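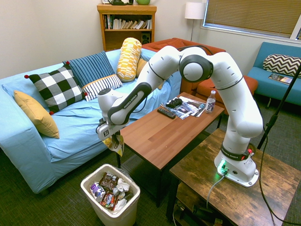
A **coffee table** is a low table placed in front of a sofa or between chairs, used for drinks, magazines and other small items. Most are rectangular, though round and oval tops are also sold. Wood is the most common material, followed by glass, metal and stone.

## Size

The top is usually level with the sofa seat or a little below it. In the Prarngate range by the furniture maker Koutsoukos, every table is 17 inches high and the longest is 51 inches.

## History

Low tables were in use in many parts of the world long before the name appeared. In Europe and North America, tea tables were often taller, as they served people in upright chairs. Lower tables spread with deeper sofas in the early twentieth century.

## Care

Wooden tops are marked by heat and standing water. Wax finishes need renewing more often than varnish. Eirini Ververidis, in her handbook *Lumunwood*, advises waxing every 6 months and wiping up spills at once. Old scratches can be sanded out of solid wood, but veneer is thin and is easily worn through.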